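FOR IMMEDIATE RELEASE
December 26, 2020

Stuvamo opens sign-ups for its winter drawer sessions

Hi everybody, Güven Gezer here, writing from the back bedroom with a mug of tea going cold on the windowsill. I run Stuvamo, a small home-tidying service, and I'm very happy to tell you that our winter drawer sessions are open for sign-ups as of this morning!

If you've never come across us, we help people sort out the parts of the house that guests don't see. Drawers, mostly. Also the shelf over the coats, the bottom of the wardrobe, the box under the bed that has moved house with you three times. We started out doing whole rooms and found that people got tired by lunch and cross by two in the afternoon (me too), so in September we switched to doing one piece of furniture at a time. I wish I'd done it years ago.

The winter program is called Stinaten, and it's all about the bedroom dresser. You get 9 short sessions over video, with me or with one of the people I've trained, and you work at your own dresser in your own room while we talk you through it. You don't need to buy anything. Please don't buy anything! I've met too many people with a stack of brand new organizers and the same old jumble of T-shirts.

We go drawer by drawer. The first session is socks and underwear, which sounds silly until you try it. Everything comes out on the bed, you match what can be matched, and the singles get a bag of their own until the next wash. Then we roll or fold, whichever you like. I'm a roller. My sister folds hers flat in thirds and won't hear a word about it, and her drawers shut just as well as mine do.

After that come the shirts, then the sweaters, and then the mixed drawer. Every dresser has one. A bit of white, a bit of pink, something black shoved down in the corner, a little box from a gift, a pair of dark blue socks that belongs somewhere else. I love the mixed drawer and I've given it two sessions all to itself.

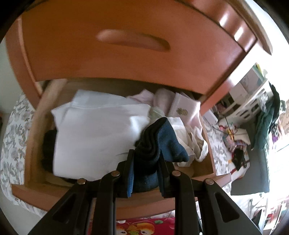
Do I have to empty the whole dresser before the first session?

Leave everything where it is and just clear enough space on the bed or the floor to spread out one drawer's worth of clothes.

We tried the program out this fall with 23 households, and their notes changed quite a lot of it. The sessions used to run an hour and a half, and now they're forty-five minutes. The folding handout used to have very fancy drawings on it and now it has plain ones. Several people asked for a week off in the middle for laundry to catch up, so there's a week off in the middle. One family did the whole thing with two kids and a grandmother all working on the same chest of drawers, and I've never laughed so much at work.

Something else that came out of those trials is a session on old wooden furniture. Drawers that stick, drawers that drop when you pull them out, drawers you have to lift a little on the left. A rub of candle wax along the runners does wonders, and so does taking out six sweaters you haven't worn since you bought them. Gisent, the furniture repair shop I've shared a workshop wall with for ages, is putting together that part with me, and they'll answer questions by email for anybody who signs up.

Clothes you decide to part with can go wherever you like, of course. If you're near enough to drop them off, the Mwaipopo community closet is taking clean, folded bags from our members all winter. Please leave the bags open at the top so they can see what's inside, and put a note on anything missing a button.

The first group starts in January and has 21 places. You can join from a phone, a tablet or a laptop, and you're welcome to leave your own camera off if you'd rather I didn't see the floor. If you miss a session you can join the same one with the next group, no charge and no explaining needed.

To sign up, or to ask about a group for your workplace or your building, use the form on the Stuvamo website and put Stinaten in the subject box. Reporters and bloggers can use the same form, and it comes straight to me. I'm happy to talk on the phone most mornings, and I can go on about sock drawers for quite a while, so have a snack handy.

Güven Gezer
Stuvamo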